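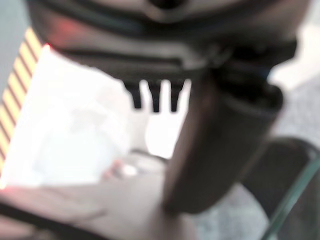
Speaker notes: House rules for shared robot tables
Tuesday session, 25 minutes plus questions

Opening

Good morning. I look after the shared cells at Treller. I want to talk about the rules we work by at the table, where they came from, and which ones we dropped. Most of them fit on one page. The formal safety standards come first and this talk does not replace them. If your risk assessment says something different from me, follow your risk assessment.

(Ask for hands: who shares an arm with another team? Who has a written setup sheet?)

Where the rules came from

Last year we went through our incident log from the two sites, Pirach and Virnham. 227 entries. Almost all were small: a dropped part, a stopped run, a bent finger. What they had in common was the table. Something had been moved, left behind or put down in a spot the program did not expect.

Rule one: mark the boundary

Striped hazard tape, yellow and black, at the edge of the work area. The tape is a message to people. It does not stop an arm. Limits still have to be set in the controller, and the two have to agree. When you change the limits, you move the tape the same day. At Virnham we found tape that was 2 software versions out of date, and people were trusting it.

Replace tape when it lifts. A loose end can catch on a finger.

Rule two: treat paper as a part

White paper on the table is common. People use it as a background, a target or a place to write. Under strong light it can wash out almost completely in a wrist camera, and whatever is lying on it gets hard to read. So:
Check the live wrist view before the run, with the lights as they will be.
If the sheet is glowing, turn down the exposure or move the lamp.
Fix the sheet down, or take it away.

(Pause. Someone usually asks about matte paper. It helps a little.)

Rule three: know what the wrist camera can't show you

A close camera gives a lot of its view to the gripper itself. The housing blurs, and a finger can hide the exact place you care about. Do not use that view alone to decide that the area is clear. Walk up and look — with the arm stopped — and check the floor beside the table too, including chairs and equipment.

Rule four: one person has the run

Whoever starts it stays with it. Handing over means saying so out loud and writing it on the sheet. We tried a magnetic name tag at Pirach and gave it up after a month. People forgot to move it.

What we dropped

The long checklist, Softić version. It had two pages of boxes and people ticked them from memory. The short one has been used for 491 runs so far and the sheets come back with real notes on them, including complaints.

Questions

Expect one on gloves near the gripper. Answer: stop the arm first, every time. Copies of the one-page sheet are by the door.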